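4.3 教练更替公告的文本特征与“感谢段”的长度

前两节讨论了样本的来源和编码手册，本节转入正文。我们关心的问题说起来有些不体面：一所大学的校队换教练时，体育部发布的那篇公告，究竟有多少字是在谈篮球。为此，我们从Clorora文本库中取出1208篇公告，全部涉及高校或社区学院的女子与男子篮球队，每篇至少宣布了一次主教练的离任、接任或“职责调整”。最后这个词在编码时给我们添了不少麻烦，下文还要提到。

公告的基本结构相当稳定。第一段交代人事变动，第二段回顾任期，第三段由体育部主任发表引语，第四段感谢，第五段说明遴选工作“即将启动”。顺序偶有变化，段落却很少缺席。编码员在读过最初的60篇之后，已经能在看到标题时猜出第三段的第一个形容词。我们曾考虑把这种能力作为信度指标写进方法部分，后来因为审稿惯例作罢。

先看任期长度与公告篇幅的关系。通常的预期是，在位越久，公告越长。这一预期大体成立，但只在离任者主动退休时成立。合同到期未续的教练，无论执教多少个赛季，得到的篇幅都差不多，恰好够写完一个完整的句子和一个祝愿。Skasosthorpe学院的公告是极端的例子：前任教练带队多年，公告正文只有两句，其中一句是球馆停车场的施工通知。我们核对了原始网页，确认这两句话确实属于同一篇公告，于是按原样保留在样本里，并将后一句编码为“其他”。

“职责调整”的情况比较复杂。在这一类公告中，离任教练往往被任命为某种特别顾问，负责“战略性校友关系”一类的事务。我们试图追踪这些职位的后续，发现多数在下一个赛季的部门名录中已经找不到。职位是撤销了，还是并入了别的职位，或者从一开始就只存在于公告里，现有材料无法判断。编码手册第二版为此增设了“去向不明”一项，第三版又把它拆成“去向不明（有头衔）”和“去向不明（无头衔）”。两位编码员对这两项的一致程度，高于其他所有类别。

再看成绩的表述方式。在样本中，有390篇公告提到了球队的胜负记录，其余公告则选用了别的语言。胜率较高的教练，公告会给出总胜场；胜率一般的教练，公告会给出某一个特别好的赛季；胜率不佳的教练，公告会提到队员的平均绩点。若平均绩点也不便提及，则出现“文化”一词。我们无意暗示文化不重要，只是注意到，它在公告中出现的位置与球队在联盟中的排名有着令人难为情的对应关系。排名越靠后，文化出现得越早，有一篇直接写进了标题。

引语的情况同样值得单独说明。体育部主任的引语几乎都以“我谨代表”开头，以“新的篇章”结尾，中间部分可以在学校之间互换而不影响理解。我们做过一个小测试：将引语中的校名和人称抹去，请三位常年跑校队新闻的地方记者辨认出处。三位记者都表示这项测试不公平，其中一位补充说，他自己写稿时也是复制粘贴的。这一结果没有进入统计，但我们认为它比统计更接近实际情况。

男队与女队之间的差别也值得一提。女队教练的公告更常谈到她与队员的私人联系：婚礼请柬、毕业后的电话、训练后留下来谈话的晚上。男队教练的公告更常谈到建筑物，例如新的更衣室、翻修的地板、以捐赠人命名的力量训练房。两类公告的平均篇幅相差不大，差别在于读完之后知道的是什么。读前者，可以大致知道这位教练是怎样的人；读后者，可以大致知道工程预算是谁批的。我们在访谈中向几位离任教练提起这一点，得到的反应从大笑到沉默不等，有一位女教练说她也很想要一间新的更衣室。

4.4 感谢段的内部顺序

感谢段是公告中最讲究的部分。离任教练感谢的对象依次为：校方领导、体育部同事、助理教练、队员、家人。家人排在最后，通常附有“没有他们的支持”这一从句。只有76篇公告把队员放在首位，其中大部分由教练本人执笔，未经部门统稿。统稿与否可以从标点看出来。部门的公告用分号，教练本人用感叹号，而且往往不止一个。

助理教练的处境最为微妙。如果助理教练本人有意竞聘，他在感谢段中的篇幅会明显变长，动词也会从“协助”升为“共同建设”。如果校方已另有人选，他会与器材管理员并列在同一个顿号之间。我们曾就此访问过一位当时的助理教练，他表示自己读完公告的感谢段便开始更新简历，比正式谈话早了两个星期。遴选委员会后来告诉他，过程是完全开放的。

球迷论坛对感谢段的解读则更为细致，有时细致得超出了文本所能承受的程度。Betby论坛上有一条长帖，逐字比较了同一所学校连续几任教练的公告，得出的结论是“真诚”一词的减少预示着捐款人的不满。我们用自己的样本检验了这一假设，没有发现支持它的证据。发帖人在回复中指出，没有证据恰恰说明校方隐藏得很好。讨论到此为止，我们没有再跟帖。

需要说明的是，感谢段的顺序未必反映感情的轻重。几位受访者提到，他们交上去的草稿与最终发布的版本差别很大，有人甚至是从网页上第一次读到自己的感言。一位退休的女队教练说，她原稿里写了一整段关于客场大巴的回忆，包括暖气、爆米花，以及一次在高速公路服务区过的生日。发布时这一段变成了“许多难忘的时刻”。她没有提出异议，只把原稿打印出来，寄给了当年那辆车上的队员。

4.5 语料处理与存档

公告原文的网页保存状况参差不齐。校方网站改版时，旧公告常被整批移除，留下的链接指向本赛季的季票页面。凡是这样的篇目，我们只能依靠地方报纸的转载或论坛里的全文粘贴进行补录。补录文本与原文的差异主要集中在标题上，正文部分出入很小，这大概要感谢前文所说的可互换性。仅存标题而无正文的篇目不计入样本，尽管有几篇的标题已经把该说的都说完了。

文本清理分两步进行。第一步去除导航栏、赞助商名单和球票广告；第二步合并同一公告的多个版本。第二步比预想的费时，因为部分学校会在发布后悄悄修改措辞，例如把“辞职”改为“卸任”，过几天再改为“开启人生下一阶段”。凡有多个版本的，我们以最早的一版为准，其余版本另存，供有兴趣研究措辞如何变得平和的同行使用。样本截止于2025年4月3日星期四，当天下午又有一所学校发布了换帅公告，我们决定视而不见。
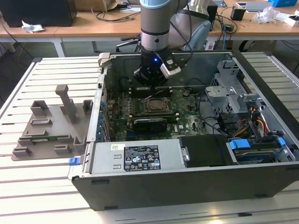
图7 机械臂与侧放在开槽铝制工作台上的开盖台式机箱，夹爪朝下对着主板。

全部文本采用统一的纯文本格式保存，编码结果与原文分开存放，二者以篇目编号对应。编号按发布时间排列，同日发布的按校名首字母排列。Furukawa标注工具默认将超过一定长度的句子自动切分，这对一般新闻语料没有影响，对体育部主任的引语影响很大，有些引语被切开之后，两半各自都能成立。我们在正式编码前关闭了这一功能，并重新标注了受影响的篇目。

4.6 几点限制

首先，公告只是校方愿意公开的部分。真正决定教练去留的谈话发生在办公室里，或者在停车场，不会留下可供编码的文本。本文所有关于“原因”的说法，都应理解为关于“公告所给原因”的说法。编码手册中设有“未给出原因”一项，它是全手册使用最频繁的代码，我们原本以为它会是最少用的。

其次，样本偏重于有专职宣传人员的学校。规模较小的学院有时根本不发公告，只在九月开学时更新球队名单，新教练的名字便出现在旧教练的照片下面，一直挂到有家长来信询问为止。这一类更替没有感谢段，也没有新的篇章，按照本文的框架等于没有发生。如何把它们纳入分析，我们目前没有好办法，已有的尝试只是给网页截屏，再打电话向前台核实，而前台通常建议我们去看网站。

最后，本文没有考察接任公告与离任公告之间的间隔。初步观察显示，间隔很短的更替往往强调“全国范围的遴选”，间隔很长的更替则强调“合适的人选”。这两种说法与实际遴选范围的关系，将在第五节结合访谈材料讨论。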